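Two Games Back and I'm Already Checking the Weather

Thursday, November 21, 2024

I told myself I was going to take the whole offseason off from thinking about the Bralleck Millers. No box scores, no rumors, no lying awake wondering why we bunted. I made it until breakfast. So this is going to be a long one, sorry in advance (not really sorry).

For anyone new here, the Millers finished 2 games out of the playoffs. Two! I've gone over the August schedule so many times that I could recite it for you, and I can find about six games in there that we should have had in the bag by the seventh inning.

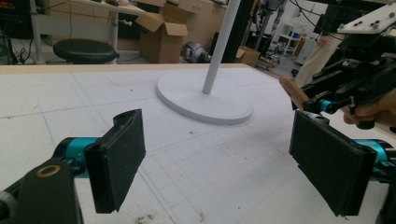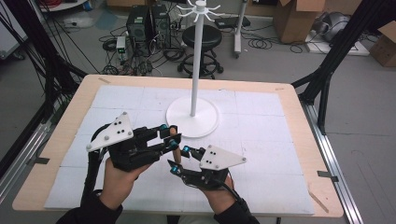 Reshma Modise wrote in after my last post to say that I was being way too easy on the bullpen, and that if you can't hold a lead at home against the worst team in the league you don't get to complain about how the standings came out. She also thinks the manager left Jacobs in too long in the last series, that everyone in section 12 could see his arm was cooked, and that she had yelled as much, loudly, from her seat.

Okay, Reshma. I hear you. I'm going to agree with half of that.

The bullpen was bad in August. I can't dress it up. We'd get a nice quiet six innings out of the starter, the phone would ring out there, and I'd feel my stomach drop. But the rest of the year they were fine! Better than fine in May. I think what happened is that the same three guys pitched every single night because the manager didn't trust anybody else, and by the time the weather got really hot they had nothing left. That's a bullpen problem, sure, but somebody was making those calls.

Now, Jacobs. Jacobs threw 192 innings this season, which in our little league is kind of a ridiculous number. He took the ball every time they asked him to, and he never once made a face about it, even the night we made four errors behind him and lost by a run. Was he tired at the end? Of course he was tired. I'd still rather lose with him on the mound than win with... well, no, that's a lie, I'd rather win. But you see what I mean. I want him back next year, and I want him to get an extra day off here and there.

The guy I really want to talk about is Palletti. I spent the whole spring complaining about Palletti. I called him a wasted roster spot in this very blog, and a couple of you have been kind enough to remind me of that. He came up hitting like he had a grudge against his own bat. Then sometime around the middle of June he moved his hands down a little, started going the other way, and finished the year hitting a hair over .300. I've never been happier to eat my words. He's also turned into a decent first baseman, as long as you don't ask him to chase a pop-up near the dugout.

Zirko is a harder one. I love watching him run. When he hits one into the gap I stand up before the ball has even landed, and so does everyone around me. But he gets on base so rarely that the speed mostly sits there on the bench with him. If they bring him back as a fourth outfielder and a late-inning pinch runner, great. If they bring him back to lead off again I'm going to need somebody to hold my hand through April.

And then there's the crowd thing. On the last Sunday of the season, still mathematically alive, we drew some 700 people. I know it was drizzling. I know football had started. But that park looks so good when it's full, and the guys notice, they really do. I was down by the rail before the game and you could see a few of them looking up into the seats. Bring a friend next year. Bring a friend who doesn't even like baseball and buy them the pretzel with the cheese, that's how my sister got hooked.

What I'd like this winter, if the front office is reading (hi!): one more starter so Jacobs can breathe, a left-hander for the late innings who throws strikes, and a real catcher to back up the one we've got, whose knees must be about a hundred years old by now. I don't need a big splashy signing. I'd take three boring ones.

Season ticket renewals are open already and I've sent mine in, same two seats on the third base side. I asked if they could move me one row up to get out of the sun and they said they'd put me on a list. I've been on that list since I moved here.

Next post will probably be about the new schedule, once they put it out. If they give us another ten-game road trip right before the holiday weekend I'm going to have a few things to say about it.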